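Notebook, August, 9.30 am
Zurndale upper house count, preference model

Re-ran the Zurndale region count with the corrected group ticket file. The earlier run had the Skuser group's second and third preferences swapped, which sent its surplus to the wrong party from the second transfer onward. Fixed in the ticket table, old copy kept.

Last seat now goes to Darwish at count 87. The published distribution has it at the same count, so I'm happy with the order of exclusions. In the bad run Sulter held on until count 99 and took the seat, and I should have queried that sooner.

Transfer values: truncating at 6 decimal places, as before. Rounding instead shifts a handful of votes late in the count but doesn't change who is elected. Leave it at truncation.

Below-the-line votes are still the weak spot. Roughly 6 per cent of formal ballots, and we only have first preferences for them by booth. At the moment they follow the party ticket after the first preference. Walid Karaki thinks that overstates discipline among minor party voters – he'd rather use the leakage rates from the previous election. Worth trying both and keeping the results side by side.
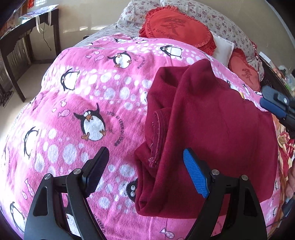
Booth names need cleaning before that can happen. Several early voting centres changed names between elections and the join drops them without a warning. Add a check that totals match the region's enrolment table before the count starts.

To do: leakage file from Walid, booth lookup, re-run with Darwish and Sulter swapped in exclusion order to see how close it gets.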